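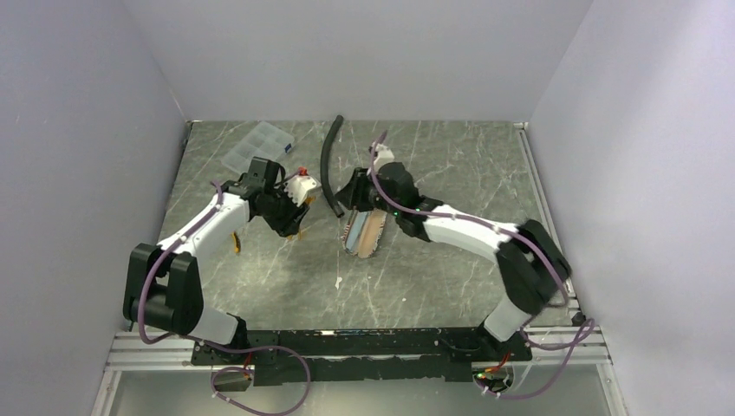
Two arms, one table, mid sort task.

Right, thread on what we've been up to since February, quickly before the next batch starts. Project is Cesumier, if you've seen me moan about it on here before.

Question was dull but useful: if you've got 500 demos to spend on a two-arm task, do you record them all in one tidy layout or move the stuff about between goes?

Everyone says move it about. We wanted a number. So – same arms, same table, same policy code, only thing that changes is where the objects start.

Set A: 500 demos, fixed layout. Set B: 500 demos, layout reshuffled every 8. Trained 2 policies per set with different seeds, then ran the lot on layouts neither set had seen.

2376 test runs in total. My week has been pressing reset.

Result: on the fixed layout, A wins, not by much. On new layouts A falls over badly. It reaches for where the box used to be and closes on air. B is slower to commit but gets there far more often.

Bit I didn't expect – B is also better at handing over between arms. We didn't vary the handover at all. Best guess is the arms had to meet in more places, so it never learnt one magic spot.

Why every 8 and not every single demo? Partly lazyness. Also the person driving gets clumsy if the table is new each time and you end up training on their hesitation. We tried it on a small set and the motions were visibly jerkier.

Things that are wrong with this, before you tell me: one table, one task family, one lighting setup. Two seeds is thin. And I did most of the demos so it's partly a study of my wrists.

Also the failure labels. I marked "dropped" and "never gripped" by eye from the video and a few could of gone either way. Doing a second pass with a colleague who hasn't seen which policy is which.

Someone at Pultley asked if the gap closes with more data. Don't know. Would want a much bigger fixed set to say and I am not recording it.

Next up is swapping the objects but keeping the layouts. Write-up when the relabelling is done, code with it. Resets calling, back later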